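Hoses, grippers and a white table

Monday night at the workshop, 10th July, and the two arms are finally on the same table. 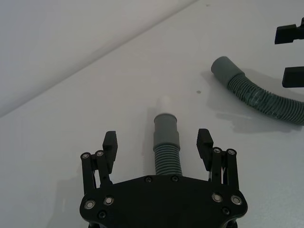

I had meant to write this up in one go at the end, but the build has dragged on long enough that I would forget half of it, so this is where things stand.

The plan has stayed the same since October. I want two small arms to pick up the two parts of a corrugated hose and push them together, cuff into cuff, without me touching anything. It is a dull job that I have done by hand far too often, for the dust extraction at the workshop and for the pump at home. The hose is light, it bends where you don't want it to, and the ridges catch on things. A stiff block would be much easier to handle and I have already done that with one arm. I wanted something that moves about a bit.

The arms are a kit called Hamiver. I bought the first one second-hand and the other one new, and they are not quite the same. The newer one has a different connector at the base and a slightly stiffer elbow. I spent most of the spring making them behave alike in software, and in the end I gave up and keep a separate settings file for each. It is less tidy but it works, and I can change one without upsetting the other.

The grippers took longer than the arms. Mine have two fingers on parallel linkages, so the pads stay more or less square to each other as they close. The first set of links I printed at home had too much play at the pivots. You could wiggle the fingertip by five millimetres with the motor locked, which is hopeless when you are trying to line up a cuff. I reprinted them with tighter holes, reamed them by hand and put proper bolts through. That cured most of it. There is still a small amount of slop when the fingers are wide open, but it goes away under load.

The cable was the next problem. On my first try I ran it outside the linkage, and it snagged on the edge of the table and pulled out of its socket. Now it goes down between the bars of one finger. You have to leave enough slack for the full travel but not so much that it makes a loop. I got this wrong twice. If you are building something like it, open and close the gripper by hand a few dozen times before you fix the cable down, and watch it the whole way.

For the pads I am using plain black ones with no rubber on them. I tried rubber and it gripped very well, too well really, because the hose would stick to one pad when the fingers opened and fall over. I may go back to a thin strip of something softer later on.

The table is a board I painted matt white. Before that I was working on the bench top, which is old and covered in stains, and the vision software kept finding hoses where there were none. With the white board it finds the grey hose nearly every time. Shadows are still a nuisance. In the evening, when only the strip lights are on, it sometimes takes the shadow of the longer hose as part of the hose and puts the grasp point a little too low. I have tried moving the lamp and it helps a bit. A second lamp on the other side would probably help more.

The software that plans the moves is Zorna, which a few people at the workshop use for other things. I had expected to write my own and I am glad I didn't. The part I did write is small. It takes the position of the cuff, works out which way the hose is pointing and picks a place to hold it. On the short piece this is simple when it stands upright. The long piece is harder, because it curves, and holding it by the ridges is no good for pushing. The arm has to take it by the smooth cuff at the end or very close behind it.

I ran twenty attempts last week with just the short piece, standing it up and picking it up again. It dropped five. Three of those were in a row, and I found afterwards that one of the screws in the palm plate had worked loose and the whole gripper was sitting at a slight angle. I have put threadlock on all of them now, which I should have done at the start.

The joining itself has not gone well so far. The arms get both pieces to the right place and then the short one tips back when the other cuff touches it. I think I am pushing too fast, and I also think the two pads need to sit lower down. I will try the lower grip first as it only means changing a number.

A few notes on cost, as somebody asked in the comments last time. Leaving out the arms, I have spent roughly £37 on this stage. Most of it was bolts, filament and the paint. The hose was left over from another job. The bins I keep the spare parts in are Uline ones that came with the workshop, so I haven't counted those.

I still have to mount the second arm properly. At the moment it is held to the board with two clamps and it creeps when it stops hard. I have a steel plate for it, bought from Zinchenko, the metal place on the industrial estate, but the holes are in the wrong place for the newer base and I need to drill it again. The pillar drill is booked for most of this week. Once the plate is on I will have to measure where the two arms are in relation to each other all over again, and that takes an evening by itself.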